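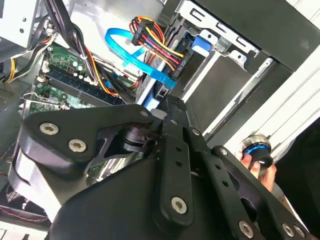
Inside an open desktop case

Rawan Obeidat wrote on Sunday:
> Does anyone have the Grelcombe rent figures by district? The summary only gives one number for the whole town, and I can't square it with what families in Louro pay.

Rawan, the district table is in the annex. Rent took 31 percent of household income in Louro and 14 percent in Sterkine. The town number hides that gap.
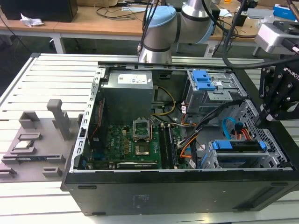
Wages and bus fares

Butudine is harder. More than 2 in 4 households there have no steady wage, so rent as a share of income doesn't tell you much. I would look at bus fares too - the nearest jobs are across town, and the fare is paid in cash each day.

I can send the July sheet if you want it.
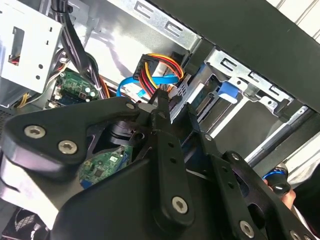 Desktop case, side panel off

0 comments | 2 shares
Contact the list owner | Back to top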